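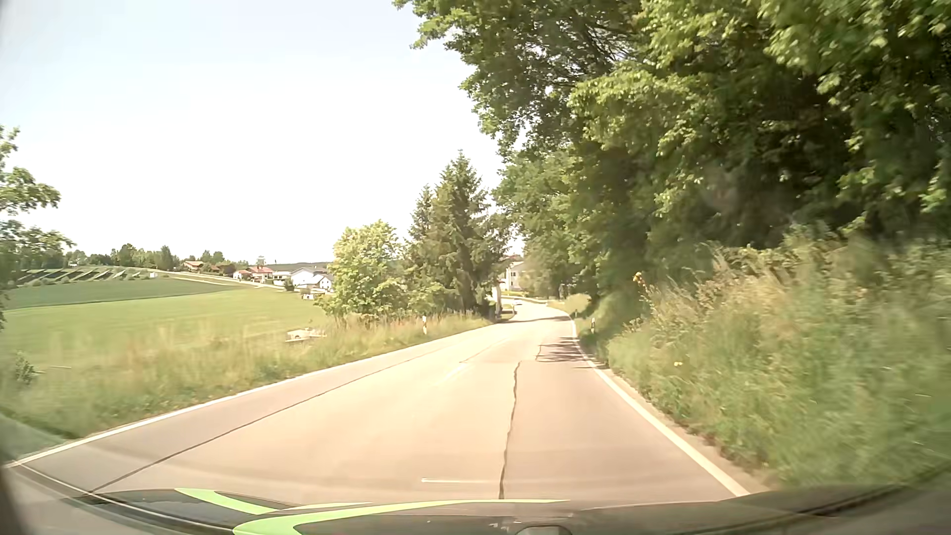
The road going down towards the bend, with the crack along the right-hand side

Virnard Residents' Association
Minutes of the spring meeting held on 2 May 2023 in the reading room

Saturnino Ortuño took the chair and welcomed everybody, with a particular hello to the new family from Løken Cottage, who had brought a very good almond cake and were thanked for it more than once in the course of the evening. Apologies had come in from the Hallidays and from Mrs Pym, who is recovering nicely from her hip operation and would be glad of visitors in the afternoons.

Minutes of the last meeting
Agreed, with one correction. The damson tree behind the bus shelter was given by the late Mr Orrin's daughter and not by his niece, and we are sorry for the muddle.

The bread oven
Most of the evening went on this, as expected. Elspeth reported that the dome has come through the winter better than any of us feared, but the mouth needs repointing and the old door no longer closes properly. She has spoken to the people at Lendura, who would make a new one to the old pattern if somebody can send them decent measurements. Tom offered to do this and was reminded, kindly, that he offered last autumn as well. He will do it before the next meeting.

There was a long and friendly discussion about firing days. Some would like the oven lit every fortnight through the summer, and others felt that this asks too much of the two people who get up to light it. We settled on one firing a month to begin with, starting in June, with up to five households baking at each. Names go on the sheet inside the reading room door. Please bring your dough already shaped – last year there was flour on the piano.

Wood for the oven was also talked over. The Trurnura orchard has offered its apple prunings again if we fetch them ourselves, and Geraint has the use of a trailer. It was agreed to say yes and to send back a few loaves as a thank you. Geraint asked that people please not leave painted timber or old fence panels by the woodstore, however well meant, as they can't go in an oven that people eat from.

Recipe book
Nesta has three more recipes typed up, including the caraway rolls that so many people have asked about. She still has nothing for the savoury section apart from her own onion tart, and would love contributions in any form, handwriting included. It was suggested that we ask some of the older residents to sit down and talk through what was baked when they were small, and that somebody write it down as they go. Saturnino said his mother-in-law would need very little encouragement. Nesta and Saturnino to arrange between them.

The road
A short item. The crack in the surface on the way down to the bend was raised, and Elspeth will write to the highways office and let us know what they say.

Midsummer supper
To be held on the green as before, with long tables, everyone bringing a dish to share and their own plates. Hugh will ask his cousin about the accordion. It was felt that the speeches went on rather last year (the chair took this in good part) and that two would be plenty. If the weather turns we shall squeeze into the reading room and be cosy.

Any other business
The kettle has been mended and no longer needs to be held down. A single brown glove and a child's wellington are on the windowsill waiting for their owners. Mair asked whether the book swap shelf might be thinned out a little, and will do it herself, keeping anything with a local name written inside.

The chair thanked everybody for coming and for staying to stack the chairs. The next meeting will be in the reading room after the first firing, and notice will go round in the usual way.

Contact the secretary | © Virnard Residents' Association | Back to top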